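Community Help > House & Garden > Tile and Grout

Grout keeps going dark again after I scrub it

Usha Shenoy - June 14, 2020
3 comments - 12 shares

Moved into a place in Wemidura in November, beige tile in the back room, and the grout lines go dark again a week or so after I scrub. Tried dish soap, tried baking soda paste. Room is 241 square feet so I dont want to do this forever. Is it dirt or is it the grout itself? Do I just seal it?

Chacko

Probably dirty mop water. Dirt settles in the lines because they sit lower than the tile. Change the bucket twice as often - and rinse with plain water after. Soap left behind grabs dirt. Mine has thin lines too, and tan squares with smudges that I gave up on.
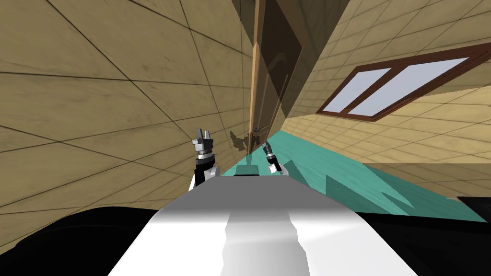
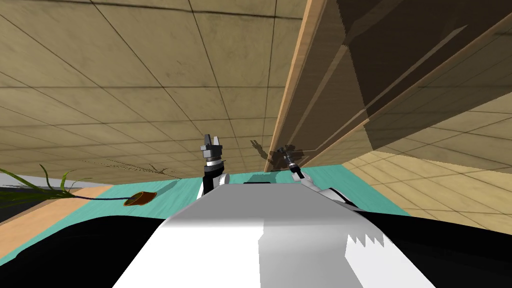 Anyway, seal it, but only once its bone dry. Give it 34 hours if you can stand it, fan on. Small brush, wipe the extra off the tile before it hazes. Took me two evenings.

Nondine

Don't use vinegar whatever anyone says, it eats grout. Oxygen bleach powder, warm water, let it sit, stiff brush. Test a corner frist.

Grasinport

just get darker grout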